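Teaching by demonstration (robotics)

6 min read
14 shares · 4 comments

Teaching by demonstration is a group of methods in which a robot is given a task by being shown it, either by a person moving the robot's limbs directly or by a person operating the robot from a distance. The recorded movements are used as they stand, or serve as training material for a control program that is meant to carry out the same task under changed conditions. The term covers work on physical machines and work in simulation.

Methods

Two methods are in common use. In hand guiding, also called kinaesthetic teaching, the motors of the arm are set to offer little resistance and the demonstrator moves the arm through the task. Joint positions are recorded throughout. The method needs no extra control device, but the demonstrator's hands and body often appear in the camera record, and it is awkward to guide two arms at once.

In remote control, or teleoperation, the demonstrator works through an intermediate device. Hand-held controllers, a second pair of arms of the same proportions, and gloves have all been used. The robot copies the position of the device, usually with some smoothing. Because the demonstrator is kept out of the working area, the camera record contains only the robot and its surroundings. Hand guiding has no direct counterpart in simulation, and demonstrations there are normally given by remote control.

Simulated work areas

A simulated work area consists of a model of the robot, a set of furnishings and a number of loose objects, each with a mass, a surface friction and a collision shape. The collision shape is generally simpler than the visible one. An openwork ornament, for instance, may be treated by the physics program as a solid block, so that fingers passing through a visible gap are reported as a contact.

Household rooms are often chosen because their tables carry objects of mixed size and shape at close spacing. Demonstrators must plan an approach for each object, and tall items at the back of a table restrict the angles from which shorter ones can be reached.

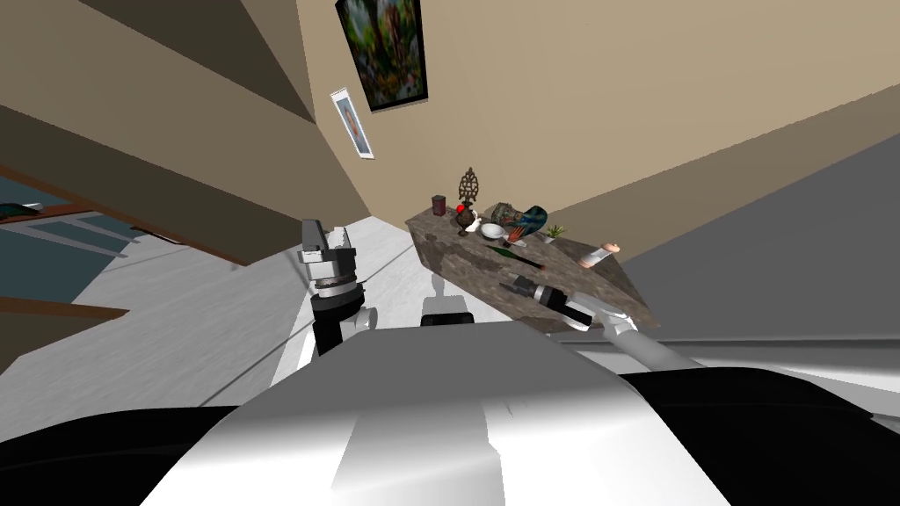 A two-armed robot in a simulated room, with the right gripper over a stone-topped table of household objects.

The viewpoint given to the demonstrator is normally that of a camera on the robot. A camera of this kind moves and tilts with the body, and the horizon of the room is frequently well off level. Shabnam Sandhu, in training notes prepared for users of the Drenimero control software, advises demonstrators to judge height by the shadow of the gripper where one is visible, and to use the edge of the table as a line of reference in place of the walls.

Recording

A single demonstration is known as an episode. It begins from a stated starting position and ends when the demonstrator marks the task as complete or abandoned. The record commonly holds the following:

- joint positions of both arms
- opening of each gripper
- position of the base and torso
- camera pictures
- a written instruction, such as "pick up the plant pot"

The Trundus format stores these at 22 samples per second and limits an episode to 45 seconds. Longer tasks are divided into parts. Pauses at the start of an episode are trimmed, but pauses before a grasp are kept, as they may show the demonstrator correcting the line of approach.

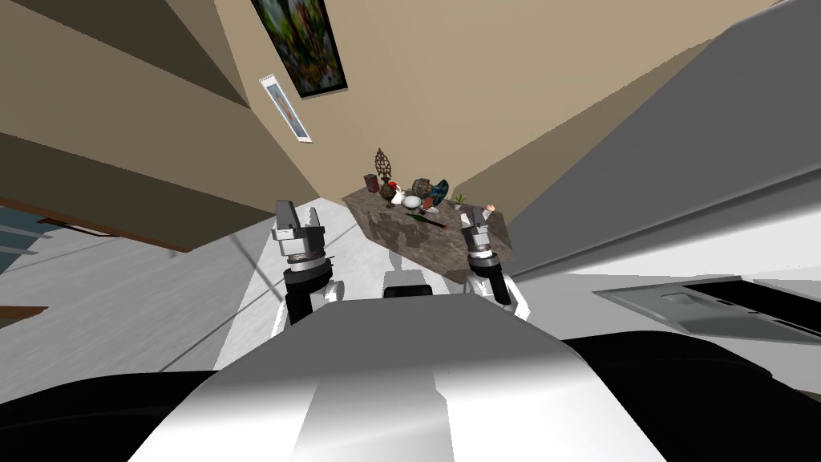
Positioning before contact accounts for a large share of most episodes. The demonstrator brings the body to a suitable distance from the table, raises the arms clear of its edge and selects the arm to be used. With two arms the idle one must also be kept in a safe position, and inexperienced demonstrators tend to forget it. The Likivside procedure requires at least 2 practice episodes with each arm alone before both are used together.

Quality of demonstrations

Episodes are checked before use. Those in which an object has been knocked over are either removed or labelled separately, depending on the purpose of the collection. Clifford Bouchard proposed a scale of 4 grades, from "clean" to "unusable", in a report on the Lemieux collection. The scale has been criticised for placing slow but accurate episodes in the same grade as hurried ones that happened to succeed.

Variation between demonstrators is a further difficulty. One may lift a bowl by the rim and another from the side, and a program trained on both without distinction can produce a movement halfway between the two that grips nothing. Some collections therefore prescribe a grasp for each object. Others leave the choice open and rely on training methods that can represent several solutions.

Limits

Movements learned in simulation do not always transfer to a physical robot. Friction, cable drag and small delays in the motors are modelled only in part. Glossy and strongly patterned surfaces may also look different to a real camera. A usual remedy is to vary lighting, surface textures and object masses between episodes, and to add a smaller number of demonstrations given on the physical machine.

Related articles

Kinaesthetic teaching
Teleoperation
Gripper (robotics)
Collision shape
Imitation learning
Two-armed manipulation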